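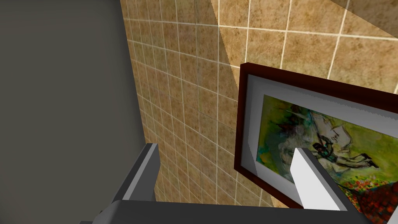

Lelent simulation package, reviewed from the Ivico open day
Posted November 2023

Ivico gave two demonstrations of Lelent at its open day, and I sat through both. Lelent is a simulator for household manipulation: rendered rooms, a parallel-finger gripper with a camera above it, and a scripting layer that logs every step. I had tried the trial build in September and given up on the installer, so I was mostly interested in whether the full release is ready for a small lab to buy.

The session was run by Solène Lacroix, who maintains the room library. She worked from an ordinary desktop machine and took requests from the floor. The library shipped with 247 rooms on the day. Bathrooms make up a large share of them, and she spent most of the hour in one, driving the gripper by hand first and then from a script.

Rendering is adequate. Tile is the strong point: the mottling varies enough to stop a vision model from latching onto one repeated square, and grout lines hold together at steep viewing angles. Wall art is a weaker area. Inner mat borders on framed pictures show jagged edges close up, and a segmentation model may pick those up as structure. Shading across walls is plausible. I would not use it for work on lighting.

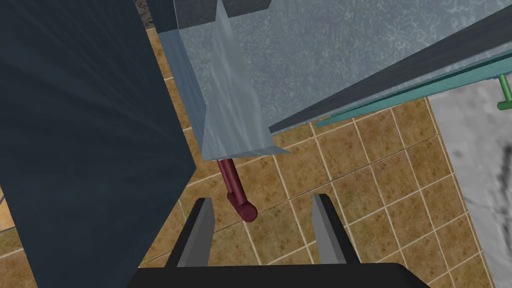
Glass is the part I would test before paying. Lelent draws shower enclosures as pale, frosted volumes with a swirling texture, and the material settings offered no clear pane in the version shown. Anyone training on depth from real bathrooms will want to swap that material out. Lacroix confirmed that this can be done through a text file, one room at a time. A global override is on the list for a later release.

Gripper control was responsive. Finger opening is set in millimeters, contact is reported per finger, and the log can be replayed without rendering. The wrist view is useful but narrow in close quarters. Large flat panels near the hand take up a good part of it, and a second fixed camera has to be added by the user. The menu for this is buried two levels down under scene properties.

Compared with Molley, which we have used for three years, Lelent is easier to script and slower to load. Van Dijk has better cloth and a worse manual. The Lelent manual runs to more than 1,088 pages, has a working index, and covers the error codes – a real advantage over both.

Problems noted: the collision shape display could not be toggled during a run, one script stopped on a missing texture, and the undo command does not cover camera moves. The installer has been rewritten since the trial build. I have not yet run the new one on our own hardware.

Rating: 4 out of 5 for tabletop and fixture work, 2 out of 5 if your project depends on transparent surfaces. Licenses are per seat, and the open day discount applied to new customers only.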